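Flandby Stage 2 pre-shoot safety inspection: checklist and comments

Television drama, block two, interior sets
Inspected 9 February 2024

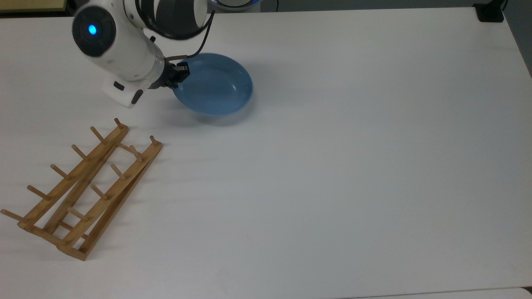 Stage 2 was walked in the morning with the house lights on and again after lunch under shooting light. Items are marked OK, FIX or HOLD. FIX means the work can be done while the crew is in. HOLD means no one works in that area until it has been looked at again.

1. Access and exits

1.1 Main roller door, opens and closes under power: OK
1.2 Personnel door, north side: OK
1.3 Personnel door, south side: FIX
Comment: Door opens fully but the closer is weak and it doesn't latch. Gaffer tape over the strike plate has been removed. Please don't put it back. If sound needs a quiet door, ask for a door attendant.
1.4 Exit signs lit: OK
1.5 Fire lane around the perimeter, painted line clear: FIX
Comment: Clear on three sides. On the east wall the spare flats for the hotel corridor are stacked over the line. Construction to move them to the dock before call.

2. Sets and construction

2.1 Hotel corridor, wall bracing: OK
2.2 Hotel corridor, wild wall: FIX
Comment: The wild wall rolls well but one castor brake doesn't hold. Replace the castor. Until then, sandbag both ends whenever the wall is in.
2.3 Kitchen set, benches and overhead cupboards: OK
Comment: Cupboards are fixed to the frame and took a firm pull. They are for dressing only and shouldn't be loaded with real crockery above the first shelf.
2.4 Staircase and landing: HOLD
Comment: The landing was drawn for two cast members. The revised script for episode four has a fight up there with a camera operator alongside. The Sukia drawings don't show a load for that. Engineer's letter needed before anyone rehearses on it. The handrail on the open side is also a dressing rail and won't stop a fall. A proper edge barrier is to be fitted behind it for rehearsals, and stunts can advise on what comes out for the take.
2.5 Paint and adhesives stored in cabinet: OK

3. Rigging and grid

3.1 Grid access ladder and cage: OK
3.2 Chain hoists, inspection tags in date: FIX
Comment: Hoist 253 has no readable tag. Taken out of use and chained off. The Kneževič hire paperwork lists it, so the certificate should be easy to get.
3.3 Secondary safeties on all overhead lamps: FIX
Comment: One lamp over the kitchen had its safety looped back on itself and attached to nothing. Corrected by lighting during the walk. Best boy to go over the rest of that bar.
3.4 Tools tethered above head height: OK

4. Electrical

4.1 Distribution boards closed and labelled: OK
4.2 RCD test, all boards: OK
4.3 Cable runs across walkways ramped: FIX
Comment: No ramp between the monitor village and the corridor set. It's a dark bit of floor once the house lights are off, and the trolleys go through there.
4.4 Appliances tagged: FIX
Comment: The urn on the crew table is out of date. Swap it with the one in the green room - that one was tested with the office gear.

5. Fire and effects

5.1 Extinguishers present, charged and signed: OK
5.2 Smoke detection isolation procedure: FIX
Comment: The isolation form on the wall is from the last production and has the wrong contact on it. New form to go up. Isolation ends at wrap, and that includes days when the haze has finished early.
5.3 Haze fluid data sheet on site: OK
5.4 Practical gas flame in kitchen set: HOLD
Comment: Bottle not yet delivered, so there was nothing to test. Gosov to commission it with the effects supervisor present. The gas must be shut off at the bottle between set-ups.

6. Crew welfare

6.1 First aid room stocked and unlocked: OK
6.2 Drinking water on stage: OK
6.3 Noise: OK
Comment: Air conditioning is loud on high but well below the level where hearing protection is needed.
6.4 Lighting on the path to the unit car park: FIX
Comment: Two bollards out near the bins. Night shoots start in the second week, so this needs doing before then.

Stage 2 can open for pre-light and dressing. The staircase and the practical flame stay closed. FIX items go to the stage manager by end of day, and the HOLD items will be inspected again once the engineer's letter and the gas bottle have both arrived.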